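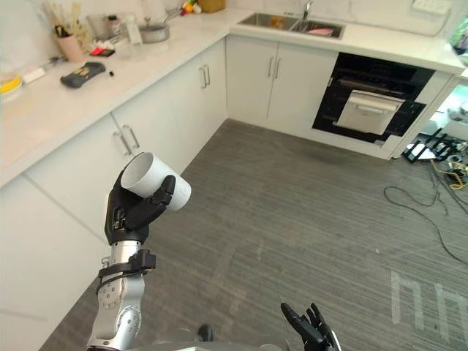 Visit to the Telance robot lab, Ristmont

Telance opened its test rooms to visitors on 10th April, and I went along with Pranab Gunawardena from our office. Entry was free but you had to sign up ahead of time. There were 19 of us in the afternoon group. Parking is behind the building, and the entrance is on the Parov Street side, which the email did not say.

We signed in, got a badge, and were taken upstairs by Clotilde Poulain, who runs the household program. She talked for a few minutes about what they are working on, which is mostly kitchen jobs: picking up cups, moving them, putting them in a rack. The robot has two arms and a hand with fingers on each. She said they had recorded 584 runs of the cup job since they started it, and that they keep the bad runs along with the good ones.

The group was split up for the demonstration. Ours was led by Nikola Stojanović, one of the engineers. He asked us to stay behind the tape and watch for the cables on the floor. Talking was fine.

Sinks were what I had come to ask about, as we get a lot of questions on dishwashing at work. The one on the island is a stainless steel double sink, with a wire dish rack in the larger basin and a tall faucet between the two. Nikola said the faucet is a bigger problem than the rack, as the arm has to be planned around it. He did not want to give a success rate. Pranab asked if the robot could handle the apples in the bowl further along the counter, and was told fruit is on the list for June.

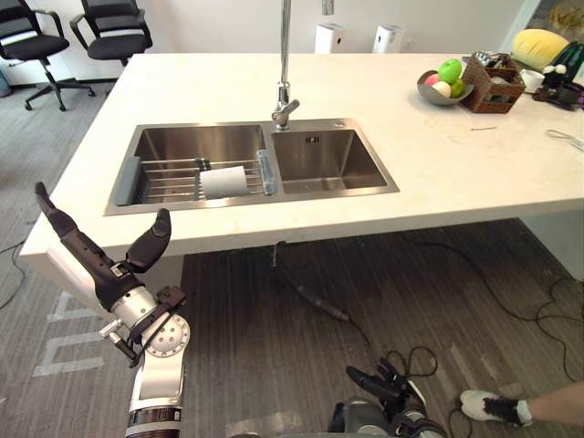 Speed was the main thing people brought up afterward. It is slow compared with a person, and Nikola said so himself before anyone asked. The open hand is bigger than I expected from the website, with long black fingers and a wide gap to the thumb. He said the size helps with cups and hurts with flatware.

There was coffee downstairs and a short talk by Mizanur Miah on safety rules, which ran over. Allow 2 hours for the whole visit. The next open day is in June and sign-up is through the Telance front desk.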